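Dernance发布冷链批次追溯模块，首批接入41家门店

2020年9月26日

食品质量管理软件供应商Dernance发布了面向鲜食零售的批次追溯模块，编号沿用其主平台的第3代数据结构。连锁超市Doucette旗下41家门店已完成接入，覆盖熟食柜台、现切水果和冷藏便当三个品类。

该模块以批次为最小记录单位。原料入库时生成批次号，分切、混合、分装各工序在原批次号下派生子批次，父子关系写入同一张关联表。门店收货后，扫描外箱标签即可调取上游全部工序记录，包括加工时间、操作工位、暂存温度和放行人员。此前Doucette各门店使用纸质收货单，由区域仓库在次日统一录入，温度数据与批次数据分属两套系统，核对依靠人工比对。

Dernance产品负责人Merike Petrauskas表示，开发工作的主要难点在于混合批次的拆分逻辑。“一盒沙拉可能涉及五六个原料批次，每个原料批次又可能同时进入多个成品。召回范围划得过宽，损耗由门店承担；划得过窄，则存在漏召风险。”按照现行配置，系统依据投料时间戳与设备清洗记录划定受影响批次的边界，两次清洗之间的产出视为同一风险单元。清洗记录缺失时，边界自动向前后各延伸一个班次。

数据采集方面，冷藏车厢和门店冷柜内的温度探头每3分钟上传一次读数。读数超出设定区间并持续13分钟以上，系统将相应批次置为“待评估”状态，收银端同步锁定该批次条码，直至质量人员完成处置。处置结果分为放行、降级和报废三类，均须填写原因代码。网络中断期间，读数暂存于本地网关，恢复连接后按原始时间补传，补传数据在报表中单独标注。

Doucette供应链质量经理Lahcen Kabbaj介绍，试运行阶段共处理2151个成品批次，其中41个批次曾进入“待评估”状态，经复核后报废13个，其余放行或降级处理。他指出，部分告警来自冷柜除霜周期内的短时升温，项目组已为带自动除霜功能的柜型单独设置阈值。柜型参数由门店维护人员登记，变更须经区域质量人员确认。

标签规范由包装服务商Peron提供。外箱标签采用二维码与明文批次号并列印刷，低温环境下使用耐冷凝水的覆膜材料。Peron技术主管Mārtiņš Paulauskas称，标签最小模块尺寸在测试中调整过一次，调整后手持终端在戴手套操作条件下的首次识读率达到验收要求。旧版标签可继续使用至库存耗尽，系统对两种版本均予识别。

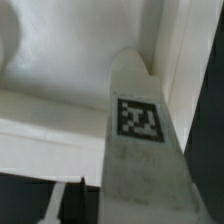
夹爪指端表面的黑白方形标记

接口方面，模块支持以标准文件格式导出事件数据，供应商可选择批量上传或通过接口实时推送。尚未部署信息系统的小型供应商可使用网页表单录入，必填字段包括品名、批次号、生产时间、净重和过敏原声明。过敏原字段一经提交不可覆盖，修改须新建版本并保留原值。

检测数据由实验室软件公司Allel的系统对接传入。微生物检测结果返回后自动关联至对应批次，不合格结果直接触发锁定流程。Allel方面的项目联系人为Sigita Sepp，对接文档已向现有客户开放下载。

Dernance未公布模块单独售价。现有平台用户可在合同期内按门店数量加购，历史批次数据的迁移另行计费。Doucette表示，其余门店的接入时间将视收货终端更换进度而定，现切水果品类的供应商培训由Shirley Penrose负责。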